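3.2 Shoes at the door

Of all the spots we studied in the Illden homes, the shoe rack was our favorite. It is small, it is used all day, and it shows a household's habits better than any closet. Qiuyue Shen logged 588 returns of footwear in June - a wonderfully rich set.
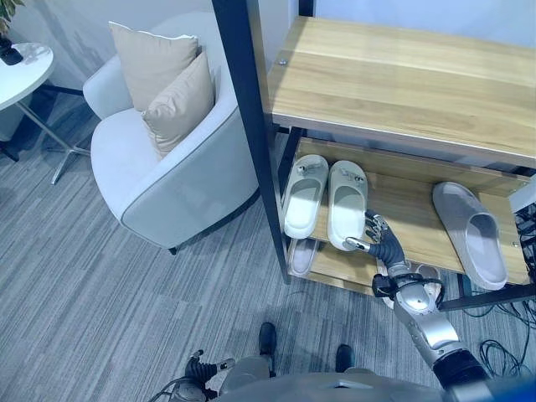
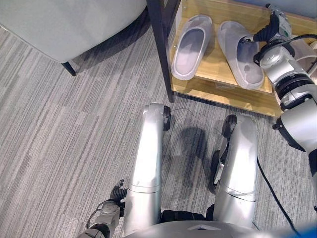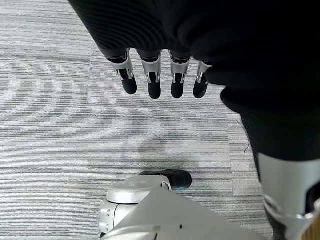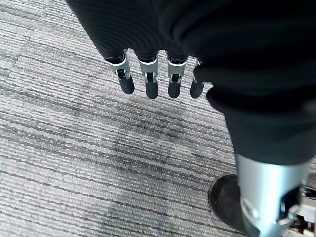 Figure 2. Slippers on the rack (first two views) and the carpeted area nearby (last view).

Slides went back faster than laced shoes, and pairs stayed together more often on low shelves. We were delighted to find the same pattern in Arano.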